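The Great Bread Basket Hunt (and what ended up going in it)

So I have finally, finally replaced the bread basket. If you have been reading here for a while you will remember the old one, the willow thing with the broken handle that shed little splinters into the dinner rolls. I hung on to it for 19 years, which is a ridiculous amount of time to own something that you have to shake out over the sink before you use it. My sister-in-law picked a bit of it out of her teeth in October and that was that.

I figured it would take me an afternoon. It took me weeks! I had a very clear idea of what I wanted, and that was probably the problem. Low sides, so people can reach in without knocking over the water glasses. No handle. Longer than it is wide, because I make a lot of batards and they look silly jammed diagonally into a round basket. And it had to be something I could wash, really wash, with soap, because butter gets everywhere in this house.

The first one I bought was from Vieira, the kitchen shop next to the post office. Gorgeous seagrass, dark brown, lined with linen. I got it home and it smelled like a barn. I aired it out on the porch for a few nights and then it smelled like a barn on a porch. Janaína Bezerra, who works the register there and has sold me more dish towels than I will ever admit to my husband, took it back without a fuss and told me to quit looking at natural fibers if I wanted to get them wet all the time. Go synthetic, she said. They use it in bakeries, they hose it down. I got a little snobby about that, I'll be truthful. I was picturing patio furniture.

Then I went through a wire basket phase. Very short. Crumbs go straight through a wire basket and onto the tablecloth, and I can't believe I had to spend money to find that out. It's holding onions now and doing a fine job.

Ieuan Watkins from my Thursday – no, wait, they moved it, from my bread group anyway – swears by a plain wooden board and says baskets are for restaurants. Ieuan also eats standing up. I love him dearly but I want my rolls contained.

In the end I went to Rustmont, the big restaurant supply place out past the highway, where you can buy a whisk as long as your arm. If you have never been in one of these stores, go! They let regular people in. There was a whole wall of baskets in every shape, stacked up inside each other, and most of them were that brown color that looks like nothing. And then down at the bottom there were a few in this peachy, terracotta kind of orange, and I had one in my hands before I even looked at the price.

It's that rattan-look stuff, so yes, Janaína was right, and I have already been in to tell her so. What won me over was the edge. It has a fat twisted braid going all the way around, like a rope, and a bit darker than the inside, and it makes the whole thing look a lot more expensive than it was. The sides slope in, too, and that turned out to be handy for tucking a napkin down without it popping back up at the corners.

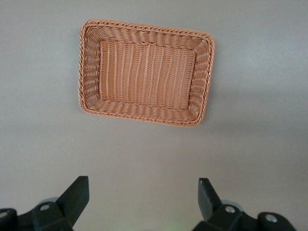 I've been moving it around the house ever since, trying it out on things that aren't bread. Lemons were very pretty. Mail was a mistake, as mail always is, because once you give mail a home it invites its friends. For a couple of days it held my tea towels, rolled up, and I nearly left it like that. But I bought it for bread and bread is what it's getting.

My routine so far: napkin in first (a big one, the flimsy cocktail size is useless), then the warm things in the middle, then fold the ends over the top. Crusty loaves I leave uncovered, or they go leathery on you. After dinner I tip the crumbs out the back door for the birds, give it a quick go with the dish brush and some soap, and stand it on its side in the rack. The brush matters, as the crumbs like to settle in between the ribs on the bottom and a sponge just slides over them.

I'm going back for a second one, I think. Kurniawati Manurung is hosting the soup night in the spring and wants baskets for each end of the table, and I offered mine before I remembered that I only own the one. I also have my eye on a smaller size for crackers, if they make it in the orange. They had it in the brown, but I'm not going back to brown.

Next time I'll post the potato roll recipe I keep promising. I'm still fiddling with it – the last batch came out a little dense and I think I was stingy with the second rise. If you have a good one, leave it in the comments, and tell me how long you let yours go.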